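# Knitted things find a second home at Dunness reading room

There is a smell of clean wool in the old reading room at Dunness this November, and anyone who has put their head round the door will know why. The winter woollens drive has come round again, and the shelves that used to hold the large print novels are filling up with blankets, scarves, jumpers and a good many things that are harder to put a name to.

Sylvie Melnyk started the drive 11 years ago with two carrier bags and a card in the window of the Fraser bakery. She had been clearing out her late aunt's airing cupboard and could not bring herself to throw away so much good knitting. "I thought I might get a box or two," she said when we called in, pouring tea with one hand and holding a half-folded blanket under her chin with the other. "I had to borrow my neighbour's garage by the second week, and then I had to borrow his other neighbour's garage as well."

Last winter the drive passed on 1,252 knitted pieces to families, to the night shelter in Fraser and to the day centre on the hill. That was the most it has ever managed, and it would have been a few more if a bin bag of mittens had not gone to the wrong address and stayed there until Easter. (The mittens have been found and are first in the queue this year.)

Everything that comes in is shaken out, looked over on both sides and folded before it goes anywhere near a shelf, and it is the folding that takes up the afternoons. Knitted cloth has a mind of its own. It stretches when you lift it by a corner, it bunches up in the middle, and a large piece will slide off the table while you are still smoothing out the small one. Karine Cormier, who worked in a hotel linen room before she moved to Dunness, has been showing newcomers her way of doing it, with the piece laid flat first and the long sides brought in before anything else is touched.
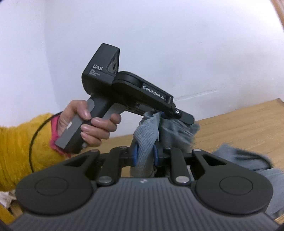

*A grey knitted piece gets a lift at the sorting table.*

Grey has been the colour of the season so far, for whatever reason. Karine puts it down to the school jumpers, though she also admits that her own family has handed in three grey scarves and she is in no position to complain. Brighter things are very welcome, and the day centre has asked particularly for reds and greens, as several of the regulars there like to be able to pick out their own blanket from across the lounge.

Not everything is fit to be passed on straight away. Pieces with a pulled thread or a small hole go into the mending basket, which Savvas Tsakiris takes home at the end of each session and brings back, a good deal lighter, at the next. He learned to darn from his grandmother and says he finds it a great comfort in the dark evenings, with the radio on and the cat kept firmly in the other room. Things that are past mending are unravelled if the yarn is sound — there is a shoebox of wound balls by the window, free to anyone who would like one — and the rest is cut into squares for the animal rescue.

This year there is a bit of help with the costs, too. Gretulness, the wool shop on the corner by the ford, has been holding a raffle since the end of the summer, and with the cake sale added in the total has come to £4,000. The money will pay for the heating in the reading room through to the spring, for proper lidded boxes to keep out the moths, and for the van that takes the finished bundles over to Fraser. Sylvie said she had to sit down when she was told the figure, and then had to get up again straight away, as she had sat on the cardigans.

The sessions run through the afternoon, with the kettle going on at two and the last bundle usually tied up by half past four. You don't need to be any good at folding, and you don't need to stay for the whole time. A few people come in for the one pot of tea and do a handful of scarves on the way past, and that is a real help. Children are welcome with a grown-up and tend to be put in charge of pairing up the gloves, a job that the rest of the table is only too glad to hand over.

If you have something to give, it can be left in the porch at the reading room at any time during the day, or behind the counter at Gretulness during shop hours. Please wash it first if you can, and let it dry right through, as damp wool in a closed bag will spoil everything packed in with it. Wool, cotton and mixed yarns are all fine, and so are blankets of any size. There is no room this year for pillows, duvets or coats, but the Fraser shelter will take those directly and is happy to be rung up about them.

The first bundles leave for Fraser at the end of the month, in batches of 5, each tied with a strip of leftover yarn and a label saying how to wash it. The porch light is on a timer now, so there is no need to feel your way up the steps with your arms full.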